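The Nurkthorpe Folding Board: A Month of Laundry Later

I should say up front that I'm a person who likes laundry. My grandmother ironed pillowcases, and some of that rubbed off on me, so when my friend Marlene offered to split the cost of a Nurkthorpe folding board (they come two to a box, for reasons I can't explain) I said yes before she'd finished the sentence. I've used mine since June and I have plenty of feelings about it, most of them good! 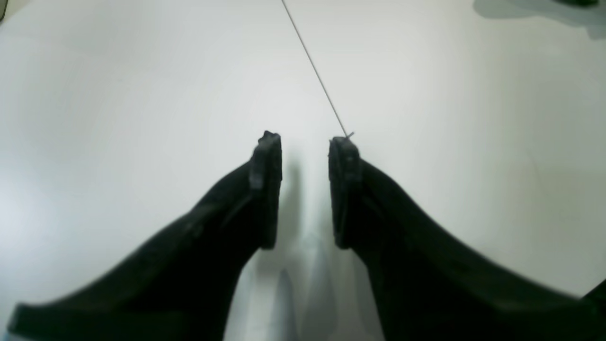
The board is four hinged panels. You lay a shirt face down, flip the left side, flip the right, flip the bottom up, and there's your neat rectangle. It wants a flat surface with plenty of room, and a plain white tabletop is ideal, seeing as the panels are a pale gray that shows every bit of lint and I like to see what I'm wiping up. On the bed it wobbles terribly. I tried it there for the first week, out of habit, and my stacks leaned like old fence posts.

What it does beautifully is tees and polos. Adult medium through extra large all come out the same width, and my dresser drawer now holds 30 shirts standing on end, where I used to wrestle with far fewer. Children's sizes are another story, and anything with a hood is just a lump.
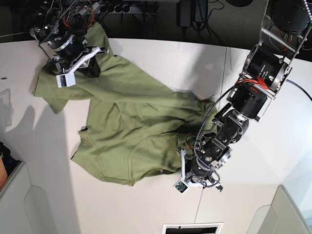
Cotton, creases and the warm-from-the-dryer question

The leaflet says to fold right away, and I agree with it. An olive T-shirt that has sat bunched up for an afternoon will fold into a perfectly square, perfectly wrinkled package. I give each one a good snap and smooth it with my palms first, which adds maybe a few seconds and saves me the iron. The hinges are fabric tape, and on mine the lower one has started to fray a little. Marlene's is fine, but then she has a smaller family.
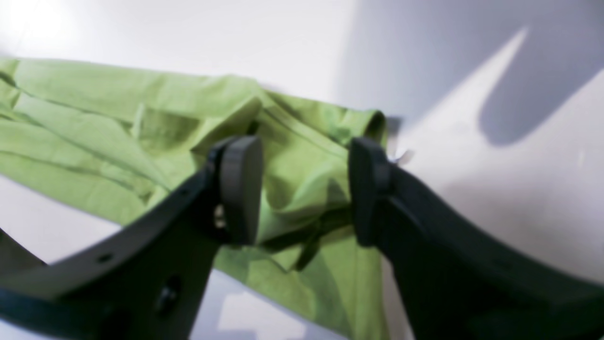 Light green cotton-look fabric, still in its creases.

Would I buy it again? Yes, though I'd look at the Tullex board too, which has plastic hinges and a handle for hanging it up (my sister-in-law swears by hers). The Nurkthorpe slides in beside the washer and I like how quiet it is. I give it 4 out of 5, and I'll be mending that hinge with some duct tape this weekend.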